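Re: Wood finish for kitchen bits, oil or varnish?

vtyagi
Two coats of food-safe mineral oil, a day apart, wiped off after 20 minutes. Sand to 303 if your paper goes that odd, otherwise 320. Going up to 2000 is wasted effort on bamboo. 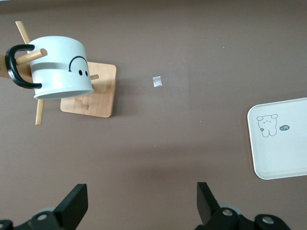
Oil needs redoing every couple of months — more often if things are put away damp.

stonano_u
Disagree. Water-based varnish, 200 ml tin, lasts years.

vtyagi
On a board that gets knocked, varnish chips and water gets under the edge. Then you strip the lot.

Umesh Ahuja
Same here in Bitamthorpe. Varnish lifted at the end grain by August. Back to oil.

stonano_u
Did you seal the end grain first?

Umesh Ahuja
No. One coat all over.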